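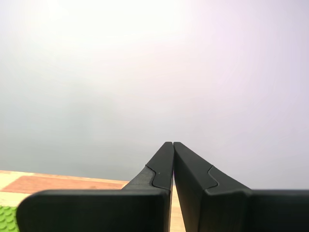
How long should a sourdough starter rest before the first loaf? Solange Sabatier gives hers 11 days.

She bakes in Wenthorpe, in a former post office with one oven and a long counter. The starter gets 100 grams of rye each morning – never white flour in the first week. By November the kitchen is cold and everything slows down.
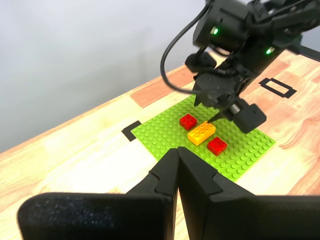 She also keeps a backup jar in the fridge, fed every other week. Her neighbor Tatiana Vlček took some of it home and now bakes 22 loaves a month.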